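Subject: Re: [wike-papers] Where do I even start with all this?
List: wike-papers, family and local papers, open to all

> Hi all, new here. I've ended up with my great-aunt's papers from
> the house in Urklow and I'm a bit swamped. There are letters,
> receipts, church programs, a lot of seed catalogs, and a shopping
> bag of photos with nothing written on the backs. My plan was to
> scan the whole lot first and then think about sorting it, but my
> cousin says I should sort first and maybe never scan. Also, is it
> OK to keep it in the garage for now? It's dry most of the year.
> And do I need special folders or will the ones from the drugstore do?

Welcome! Your great-aunt and my grandmother would have gotten along, at least on the subject of seed catalogs.

I'm with your cousin on this one, mostly. I did it your way the first time around, with the Kilumell letters, and I scanned 266 of them before I stopped to read one properly. Then I found out that a good chunk were second copies she'd written out neatly to keep, and the pages of three or four long letters had gotten shuffled into each other. So I had a folder of scans in the wrong order and a box of paper in a different wrong order, and fixing the two so they matched took me most of February. I still find a stray page now and then.

I'll go through your questions one at a time, and anybody who does it differently should jump in.

1. Sort or scan first

Sort, but very loosely. Clear the dining table and make five piles: letters, photos, money stuff, printed things, and everything else. Don't read yet! I know that's hard. I lost a whole afternoon to one postcard about a goat. If things are tied together with string or tucked in the same envelope, leave them that way, and put a slip of paper in saying which drawer or room they came out of. She may have had a reason for keeping those together, and once you pull them apart you'll never get it back.

Scan after that, and only the pile you care most about. If you set out to do 1000 pages you'll quit before the end (I did, twice). Do the letters from one year and see how you feel.

2. The garage

Please no. Dry most of the year means damp for some of it, and paper remembers the damp part. Then there are the mice. Bring it into the house, onto a shelf in a room you'd be comfortable sitting in, off the floor, away from the water heater and not against an outside wall if you can help it. A bedroom closet is great. A plain cabinet with doors is even better, as the doors keep out the light and most of the dust, and a box that shuts will do a lot of the rest. It doesn't need to be anything fancy. 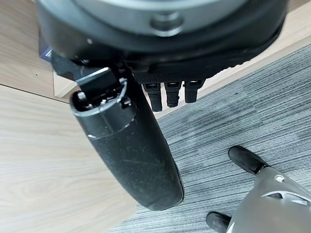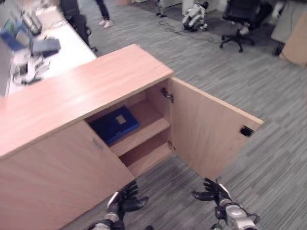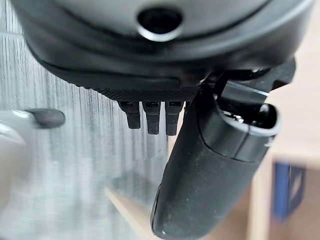
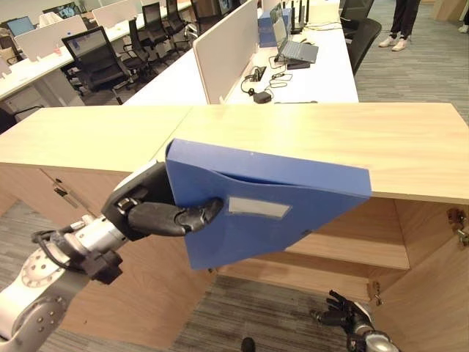 3. Folders and boxes

Drugstore folders are fine for the sorting stage. For keeping, I'd spend a little money on acid-free ones, but only for the letters and photos. The receipts can live in whatever you've got. Don't stuff a box so tight that you have to tug things out, and don't leave it so empty that everything slumps over and curls either. If it's half full I wad up some plain tissue at the back.

Take off the rubber bands (they'll be stuck on by now, so go slow - sometimes you have to leave a bit of the band behind on the paper and live with it). Paper clips off too if they're rusty. Staples I leave alone unless they're actively making a mess.

Label the box on the outside, in pencil, on a stick-on label, and then put a second slip inside with the same words on it. Labels fall off. Mine say things like "Kilumell, letters, early" and that's plenty. I used to have a numbering system with letters and slashes in it and I could never remember what the slashes meant.

4. Photos with nothing on the back

Get the oldest relative you have on the phone this month. Not after the sorting, now. Pick out 12 pictures, the ones with the most faces in them, and go over with them in a big envelope and some kind of recorder running. People get tired after a dozen or so and start guessing to be polite. Write down what they tell you and also who told you, because my two uncles disagree about nearly every picture from Urklow and I've had to keep both versions.

Soft pencil on the back, near the edge, never ballpoint. If the paper is that shiny coated kind that pencil won't take, put the photo in a sleeve and write on the sleeve before you slide it in.

5. The seed catalogs

Keep them! Or at least look inside before you decide. My grandmother wrote in hers, all down the margins, what came up and what the frost got, and in one there was half a letter to her sister she must have started while she was ordering beans. The ones with no writing you can offer around. Somebody on this list was asking about old catalogs last spring, the person who does the Ikano orchard pages I think, and they may well still want them.

Last thing, get yourself a cheap notebook and write down what you did each time you sat down with it, even if it's one line. "Did photos, stopped at the wedding." I go months between sessions and without the notebook I'd be starting over every time.

Let us know what's in the shopping bag. And if there's anything at all in there about the Urklow creamery, even a bill, I'd love to see a copy.

--
wike-papers list. Please trim your quotes when you reply.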